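Kategorie: Skripte / Arbeitssicherheit, Grundlagen

Kapitel 7: Beleuchtung in Werkstätten

Die Beleuchtungsstärke E wird in Lux angegeben und beschreibt, wie viel Lichtstrom auf eine Fläche trifft. Maßgeblich ist der Wert auf der Arbeitsfläche, gemessen wird also in Arbeitshöhe. Wer misst, tritt zur Seite, damit kein Schatten auf den Sensor fällt.

Rechenbeispiel: Eine Leuchte vom Typ Illar liefert rund 2000 Lumen. Verteilt sich der gesamte Lichtstrom gleichmäßig auf 2 m², ergibt sich E = 1000 lx. In der Praxis liegt der Wert niedriger. In der Übungshalle Jekness wurden unter derselben Leuchte 586 lx gemessen. 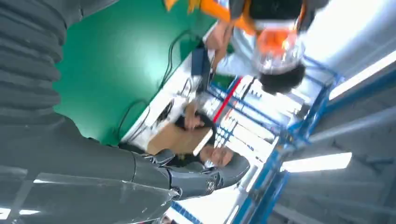

Neben der Stärke zählt die Blendung. Man unterscheidet Direktblendung (Blick in die Leuchte) und Reflexblendung (Spiegelung auf glänzenden Flächen). Reflexblendung lässt sich oft schon durch eine andere Anordnung der Leuchten verringern. Matte Oberflächen helfen ebenfalls.

Verschmutzung und Alterung senken den Lichtstrom. Bei der Planung wird das über den Wartungsfaktor berücksichtigt.

Zur Übung im Juli bitte Taschenrechner und Tabelle 2 mitbringen.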